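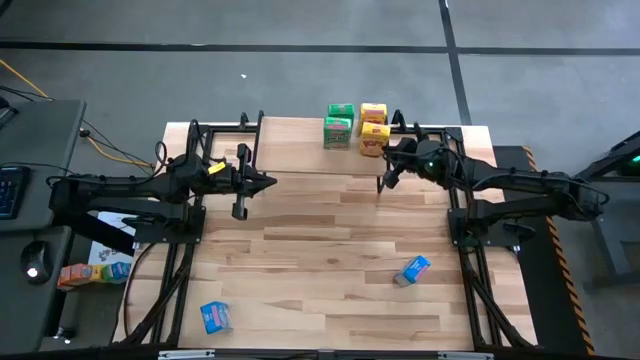

Seung-woo Wi's view is that the Vemeck kit is worth keeping for a second term, provided the supplier fixes the gripper fingers, and that we should not pay for the extended service plan as it is now written. The rest of the team agrees on the first point and is split on the second.

26 May 2026
By the Skandeck packing trial team

This report covers the second period of the trial. The grant pays for the lease of one Vemeck two-arm table kit, the Virov control software that comes with it, and staff time to test both on small retail cartons. The question we were asked to answer is whether a shop of our size can set up and run the kit without hiring an integrator.

Setup

The kit arrived in May in two crates. The table frame went together without trouble. Mounting the arms took longer than the manual suggests, mostly in getting both bases level. Cable routing is the weak part of the instructions. The manual shows one layout for the arm cables and the parts list is written for another. We called Choo, the regional dealer, and got a corrected sheet the next morning.

Calibration is done through Virov and has to be repeated whenever a base is loosened. We had to do this more often than planned in the first week. It has been stable since then.

Test work

Our test items are drink cartons and other small boxes, placed on the tabletop upright or on their sides. An operator sets them out, starts the program, and logs each pick as good, dropped or missed. Either arm can be assigned to an item, and most of our programs give each arm its own half of the table.

We logged 692 picks in the period. Of these, 284 were on cartons lying on their sides, which is the harder case and the one we care most about for returns handling. Upright cartons are no longer a concern. Cartons on their sides still get dropped too often, usually when the fingers close on a corner. The supplied finger pads are hard and have little grip on coated board. Vemeck has offered a softer pad and we have asked for two sets.

Handing an item from one arm to the other works in Virov's sample program. Our own version stops partway through on some runs, with an error code that is missing from the documentation. A ticket is open.

Service and support

We opened eight support tickets. Choo answers quickly on hardware. Software questions go on to Virov and take longer, and two replies pointed us to a page for an older release. The extended plan would cover parts and one site visit, but it leaves out software, where most of our tickets have been.

Budget

We have spent 70 percent of the equipment line. The finger pads will come out of the spares money. No transfer between lines is requested.

Next period

Fit the soft pads and repeat the tests on cartons lying flat, using the same items so the results can be compared. Close the hand-over ticket or drop that task from the plan. Train a second operator from the packing floor. Ask Choo for a price on a service plan that includes software, and send it to you before the lease renewal has to be signed.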